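A Saturday among the grapes

I'd been looking forward to the Urketwood open day since February, when Hiba Bitar mentioned it at the end of one of her evening talks and I wrote the name on the back of my hand so I wouldn't lose it. So on Saturday I took the early train to Climton, walked up from the station, and was in the hall with a coffee before half the stands had their lights on.

There was plenty to see (530 people had booked, according to the badge desk, and it felt like all of them wanted the same coffee machine) but I'd really come for the fruit picking. I grew up near orchards and I've spent enough autumns with a crate on my hip to know how awkward fruit is. A box is a box. Grapes squash, swing about and come off in your hand if you look at them wrongly. And here was a two-armed robot with proper fingers, set up among crates and greenery, going at them in front of a crowd!
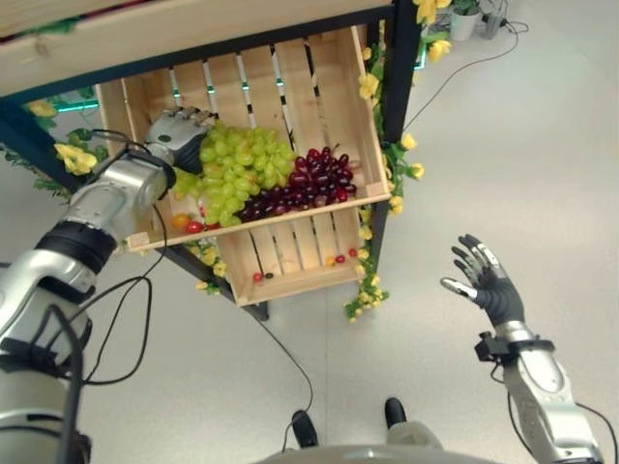

I asked Thabiso Makhubela, who was looking after the demonstration, why they'd gone for hands with so many fingers when a simple pincer would be cheaper. He said they'd started with a pincer, two years back, and it was fine on tomatoes and hopeless on bunches. You can't pinch a bunch. You have to get your fingers in round it and take the weight in several places at once, and he showed me with his own hand, holding a bunch that wasn't there.

The other thing I hadn't thought about was the pace. I'd expected something snappy, like the car factory films we watched at school, and it's nothing like that. It's slow and careful, a bit like watching someone lift a sleeping cat. I stayed for the best part of an hour. A small boy next to me kept up a whispered commentary for his gran, which was better informed than mine would have been.

Thabiso told me the team had logged 1,749 practice lifts before the open day, and that 782 of those were on grapes alone. I asked how many had gone wrong. "Enough," he said, and laughed. Fair answer. I liked that he was happy to talk about the bits they haven't cracked, such as leaves getting in the way, and bunches that are much heavier at one end than you'd guess.
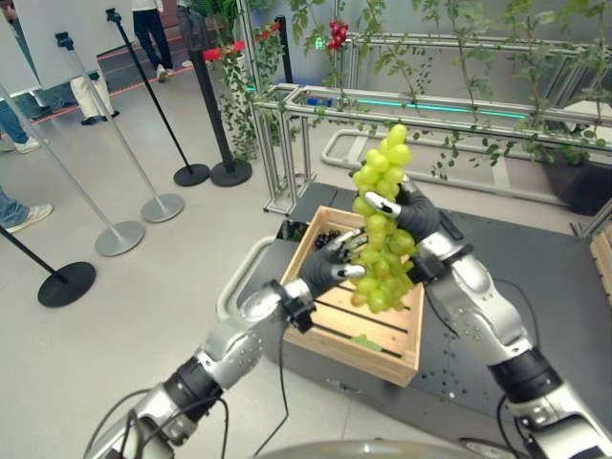
Climton Makers' Club · Members' blog · Visits and days out

What got me most was the use of both hands together. One hand is clever enough, but two hands sharing a load have to agree with each other all the time, and I do it every day with the washing-up without giving it a thought. I've come home wanting to dig out the little arm kit I gave up on last winter.

I also had a quick look at the Nel stand (soft gripping pads, you could squeeze the samples) and missed the Gromau talk completely because the queue went down the stairs. If anyone from the club got in, please tell me what was said about wrist joints. Hiba thinks her slides will be shared with members, and I'll put the link up when I have it.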